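3.2 Programme and setting

The Wellorau reading series is run by the town library and takes place on one evening a month in the old reading room. Each event pairs an author with an interviewer, lasts an hour, and ends with a signing at a table near the door. We studied the season that closed in June, together with the smaller series at the Drerska branch, which follows the same format but has no signing. Entry to both is free, though seats must be booked in advance through the Orkance ticketing page.

Over the season, 926 bookings were made for the two series. Each person who booked was sent a short questionnaire on the morning after the event, and 327 were returned with every question answered. Incomplete forms were left out. We also held 18 interviews with people who had attended more than one event. The interviews were recorded and transcribed, and the transcripts were coded by two of us working separately.

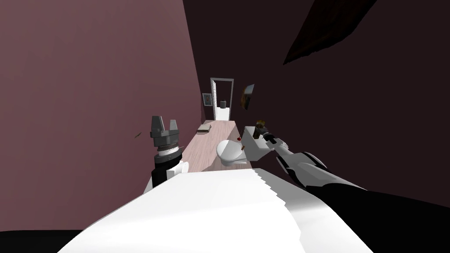

Respondents were asked what had made them book. The author's name was the most common answer at Wellorau, while at Drerska more people said that they came to whatever was on. Several interviewees spoke about the building as much as the book. One found the walk from the entrance to the reading room off-putting and said it felt like going into the back of someone's house. Long, narrow interiors of the kind in the rendered view, where a strip of wooden floor runs away to an open doorway, lead a visitor in one direction only, and people arriving late at Wellorau told us that they disliked having no way in except past the front row. Two had turned back at the door and gone home.

The signing divided opinion. Those who had bought a book tended to stay, and those who had not felt that they ought to leave quickly. At Drerska, where the author simply remained in the room afterwards, people talked to each other for longer. Staff there put out tea at the close, and a few respondents mentioned the tea before they mentioned the author.

The Phùng hall, used once in the season when the reading room was closed for repairs, seats 300. The bookings for that evening are included in the total, but we have not compared the hall with the other two venues, as a single event there tells us little. Comments about sound in the hall were passed to the library and are not discussed further.

Figure 4. Room interior with open doorway, rendered view.

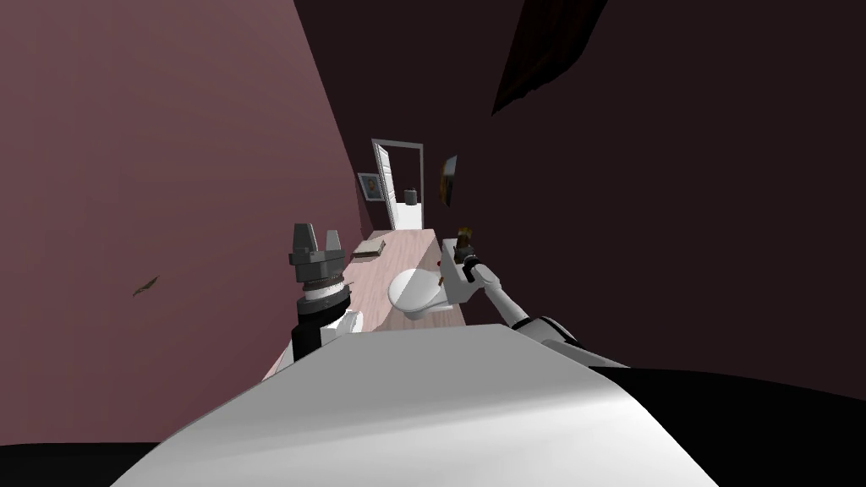
3.3 Limits of the survey

The questionnaire went only to the person who made the booking. Anyone who came as a guest was missed, and we do not know how the views of guests might differ. Replies were also more frequent after well-attended evenings, so the quieter events are thinly covered.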